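The Rarnomari Study Journal -- Refillable Edition

I put this journal together for people like me, who sign up for an online theology course in a burst of enthusiasm and then lose every single note they take. I went through four spiral notebooks before I gave up and made my own!

You get 486 lined pages in 2 removable books, so you can keep one for lectures and one for prayer, or (my way) one for each term. There's a wide margin down the left side for Scripture references, and every sixth page is left blank for diagrams, lists of councils, or whatever helps you keep the heresies straight. I'm still mixing up a couple of them.

The paper is from Jotbridge and takes fountain pen nicely, though a really wet nib will ghost a little. The cover is plain navy cloth -- no gold cross, no verse on the front. I wanted something I could pull out at work.

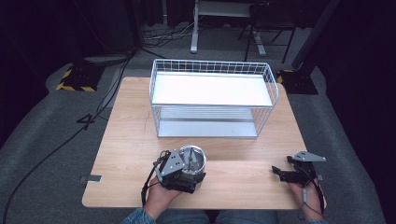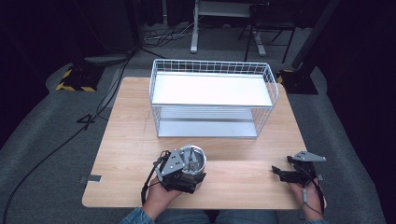 Refills are sold separately under item number 2213, and they fit the older Urow covers too if you already own one. I pack everything myself in the evenings, so please allow 6 days before it goes in the mail. July is slower, as I'm on retreat for part of it and my phone stays in a drawer.

Parish groups, write to me before you order and I'll work out a better price. Same goes for seminarians, always -- just tell me where you're studying.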